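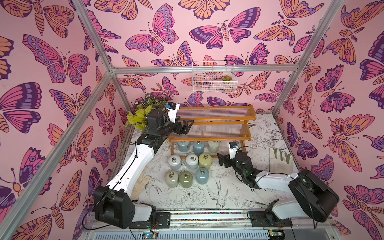

Questions about butterfly wallpaper make up most of my inbox these days, so I've finally sat down and put all my answers on one page. I'm a home decorator in a very small way (I do nooks, alcoves, box rooms and the odd understairs cupboard, mostly in and around Grukville) and I have a real weakness for a loud print in a little space. Pink is my favourite for it. When you carry big magenta and orange butterflies across the back wall and both side walls, the corners sort of melt away and the whole nook feels like one thing! A white wire basket with a little succulent in it is plenty to hang on top of that. Anyway, on to what you've been asking me.

Won't a print that big make a small space look even smaller?

I get this one more than any other, and my answer is always the same: try it before you decide. Tiny prints in tiny spaces can go fussy very quickly, like looking at gravel. Big wings and big shapes give your eye somewhere to land. Tape a sample up for a few days, look at it in the morning and again at 4 in the afternoon when the light's gone a bit flat, and see if you still like it. I've changed my mind at teatime more than once.

Do I have to paper all three walls?

No, and plenty of people do just the back one. I like doing all three in an alcove and I'll always say so, but if you're nervous (or you've only got the one roll) the back wall alone looks lovely, with the sides painted in one of the softer colours out of the print. Pick the colour off the paper in daylight. I once matched a pink under a kitchen bulb and ended up with something closer to salmon mousse.

How do you match the pattern in the corners?

Slowly! Overlapping butterflies are kinder than stripes, as a wing that's a smidge out will get lost among all the others. I hang the back wall first, starting in the middle with the best butterfly near the top where people will see it, then work outwards. At the corners I wrap a tiny bit round on to the side wall, trim the next length to overlap it and press the whole lot down with a seam roller. If you end up with half a moth in the corner, leave it be.

How much paper should I order?

Measure the width of each wall, add them up, and check the pattern repeat on the label before you do anything else. Mine had a repeat of 59 cm, so there was a fair bit of waste off every drop. I'd get one roll more than the sum tells you and make sure they've all got the same batch number. Leftovers are never wasted in my house anyway – drawer liners, book covers, the backs of shelves.

Can I put a patterned surface with a patterned wall?

Yes, yes, yes. This is the one people argue with me about. My rule is to let one of them have all the colour. With pink walls I like a white surface with fine black line drawings on it, flowers and leaves and birds, nothing filled in. From across the room it reads as a soft grey and then you get close and find a swallow. If both patterns are shouting in full colour you'll be tired by lunchtime.

What can I use to cover a worktop?

Sticky-backed vinyl or a wipe-clean cloth are the two I go to. Vinyl looks neater but you've got to get the air out, so peel back a little at a time and smooth as you go with a folded tea towel round a ruler. Cloth is far easier to change when you get bored, and I do get bored. Whatever you use, clean the surface properly first and let it dry overnight. A crumb under vinyl will stare at you for years.

Which shelf works in a nook like this?

A stepped one with two tiers, every time. You can see what's at the back without moving what's at the front, and there's a bit of room underneath to tuck things. I'm very fond of wood at the ends with clear acrylic slats, because the pattern isn't blocked out by a great slab of shelf. They do show dust, I'll admit that. A soft dry cloth is best on acrylic – kitchen paper can leave little scratches.

Where do you buy your wallpaper?

The last lot came from Erano, who are good about samples and will cut you a decent-sized piece so that you can see a whole butterfly and not just a knee. For cloth and vinyl I go to Simholm, partly for the remnants bin. I pay for all of it myself and I don't get anything for mentioning them.

What about real plants against a busy wall?

Green is the best thing you can put next to pink, I think. Something leafy in a back corner fills the awkward bit where the walls meet, and I'd go for bright yellow-green leaves over dark ones if your nook doesn't get much light on it. A mix of the two is nice as well. Succulents suit a hanging basket as long as you take them down to water them and let them drain in the sink before they go back. Water marks on paper are a pain to shift.

Will it come off again if I rent?

Paste-the-wall papers often come off in whole strips if the wall was in good nick underneath. Ask your landlord first, please. If the answer's no, paper some thin boards and stand them up inside the alcove. I did a set of those for a flat in Ban and they've since moved house with their owner.

What does it all cost?

It depends so much on the paper that I don't like to say, but my biggest nook so far came to £400 including the shelf, and my cheapest was nearly all leftovers. Spend on the wallpaper and save on the rest.

How long should I set aside?

A weekend for a beginner. I can do three small walls in 5 hours now with the radio on and a flask of tea, but my first one dragged on through most of February and I had paste in my hair for all of it.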